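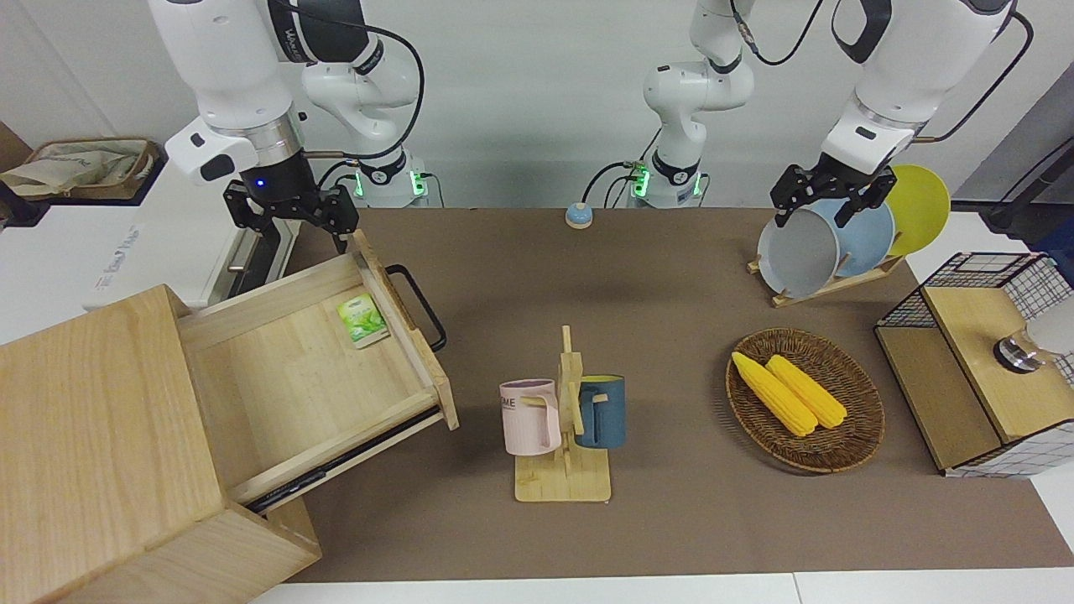
Drawer open, one of these days I'll get to the bottom of it.

January 15, 2021

Quick one tonight, tea is getting cold. So the no-spend month. Day 15 and I've cracked once – 20 dollars at Zerine, on soup, in the rain, no regrets. Otherwise good! Groceries are at 119 so far, which is way under December. December was awful. Takeout four nights in a row at one point and I don't even like that place.
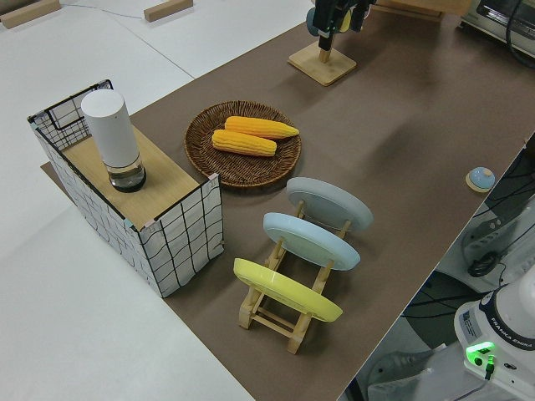
The dentist doesn't count, I decided. Altodent wanted 62 for the cleaning and teeth are not a treat. Quentin Hoarau (he's doing the month with me, and winning, annoyingly) says it counts. We argued the whole walk home.

What's working – lists. Eating before the store. Deleting the Soomro app off my phone, I was opening it in bed like a snack. What isn't working is evenings. Bored by 8, wandering the kitchen, reading labels on rice. I borrowed a stack of libary books and read 10 pages of one. Will try agian tomorrow, maybe the short one.
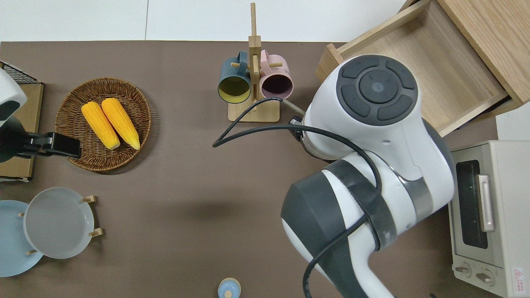 Also the coat. The zipper is going and I keep looking at new ones. Mom says a tailor can swap it for cheap but repairs are spending too, so is that allowed?? Leaning yes. A safety pin till the end of the month otherwise.

Beans again tomorrow. If anyone has a good lentil thing that isn't soup, put it in the comments please.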